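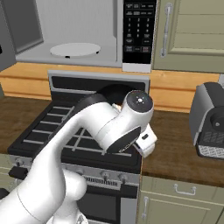 10/05/2020

Teleop, sim kitchen, microwave set. Bożena driving in the morning, me after lunch. Goal was to finish the door-closing demos and get a start on the stove knobs. Got the first, half of the second.

Where we stand: 268 episodes recorded on this layout all told, 213 kept. The rest are in the reject folder, don't delete them, Cyprian wants to look at them for the failure labels.

Door closing. Start state is door open, arm parked low over the cooktop, gripper pointing down. Operator swings up and left, gets behind the door, pushes. Sounds easy. The trouble is the reach around, the elbow wants to go through the microwave body and you don't feel it on the handset, you only see the arm stop following you. Bożena backs off and comes in wider. I tend to fight it. You can see it in the joint plots, mine have a sawtooth right before contact. Tossed 34 of my own for this, fair enough.

Things that helped:
- scale on translation down to half once you're near the door. Full scale for the swing.
- clutch early, re-center your hand, then go. Don't try to do the whole move in one stroke.
- push near the outer edge of the door, not the middle. Middle works but takes forever and the wrist ends up in a bad spot for the retreat
- keep gripper closed the whole way. Open fingers caught the door edge twice and the sim blew up (door went to some crazy angle, episode unusable)

Door hinge damping: Cyprian changed it last week and didn't write it down anywhere. Old value makes the door swing shut from a tap, new one you have to follow through. So demos before and after the change are NOT the same task realy. Need to split the dataset by config hash. Cyprian, please put hinge changes in the log!!

Knobs. Only the two on the right for now. The left one is a long way over and we haven't sorted out the wrist limit for it. Task text is "turn the right knob" and I already don't like it, there are two knobs on the right. Bożena did the rightmost one, I did the other one, neither of us asked. Change the text to "turn the far right knob" and "turn the second knob from the right", relabel by hand. My job, tomorrow.

Approach from above works for lining up but then the fingers have to tip forward to get round the knob, and the tip is where everyone loses it. Tried:
1. tip first, high up, then descend. Good, but you lose sight of the fingertips behind the wrist in this view.
2. descend then tip. Hits the front of the grates about every third try.
3. come out past the counter edge, tip, then move back in toward the knob. Slow, clean. Use this one.

Turn itself: roll only, hand still. If you drag the hand sideways while rolling the fingers slip and the knob springs back. Bożena gets maybe a quarter turn per grab, then lets go and regrabs. Question for the Hollomel people: do they want regrabs in the data or one smooth turn? Their note says "natural", no help.

Second view would fix most of this. Asked for a side camera at knob height, Cyprian says rendering both drops us under the rate we need for teleop. Render the second one offline from saved states? He thinks yes, for the policy. Doesn't help the operator though. Maybe a small inset, low res. To try.

Latency: fine until lunch, then bad. Handset to arm lag you could feel. Was the Clurkberg machine running somebody's training job at the same time. Killed my session, restarted, ok again. Episodes 156 on from this afternoon should be checked for lag, the timestamps will show it. I marked the ones I noticed, didn't notice all of them probly.

Episode length cap is too short for knobs. Two good runs cut off right at the end of the turn. Raised it in my local config, not commited yet.

Also the success check for door closing fires before the door is all the way shut. Threshold is loose. So some of the kept ones end with a gap. Bożena says leave it, the policy will learn to push a bit past. I don't agree, it will learn to stop where we stopped. Re-run the check with a tighter number on the saved final states and see how many drop out. If it's only a few, drop them.

Todo
- relabel knob text (me)
- split by hinge config (Cyprian)
- tighter door check, rerun (Bożena)
- lag check from 156 up (me)
- commit the length cap
- ask Hollomel re regrabs
- left knob, wrist limit. Needs a different start pose I think, shoulder further over. November is when they want it, so not urgent but don't forget

Handset grip tape is peeling again. New roll in the drawer under the Hondwood box.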